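How I Sort Out a Paper Cabinet in One Afternoon

I put this off all summer. Our little office had one wooden cabinet for paperwork, and by July it had swallowed seven years of invoices, warranties and letters I couldn't bring myself to throw out. My friend Vesela Mladenović finally talked me into it, and I've been using her method ever since (thanks, Vesela!).

Step 1: Clear the floor first

You need more room than you think. I move the chairs out, vacuum the carpet and only then open anything up. Bring a trash bag, a marker, a pack of labels and something to drink.

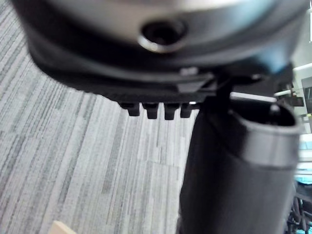
Close in over the pale carpet.

Step 2: Make three piles

Keep, shred, ask somebody. That last pile matters a lot in a shared office – half of my mystery folders belonged to Ekow Ofori, who was very happy to see them again. I went through over 100 sheets before lunch and most of them went straight in the shred pile. Don't stop to read! I lost half an hour to an old Clutex service contract and it was not even interesting.

If you get stuck on a page, put it in the ask pile and keep moving.
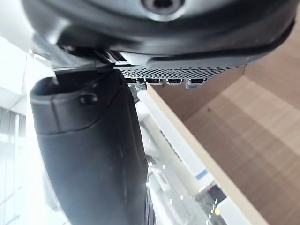

I also take staples out as I go, but only from the shred pile. Doing the whole lot will make your thumbs sore and your files fall apart.

Step 3: Box it up

I like flat file boxes, all the same color, so the shelf looks calm even when the contents aren't. Write the label before the box goes away. Open both cabinet doors all the way, too, or you'll be scraping your knuckles on the hinges. The box I use most stays up on the counter and the others lie flat on the shelf inside.

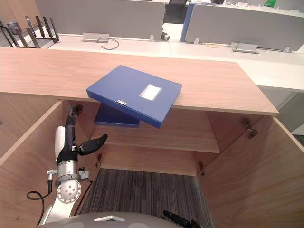

Step 4: Keep a list

Mine is one sheet taped inside the left door, with the name of each box and the year it can be shredded. Bujar Dimitriou keeps his in a spreadsheet, and that works fine as well. I check the list every July and pull whatever has expired.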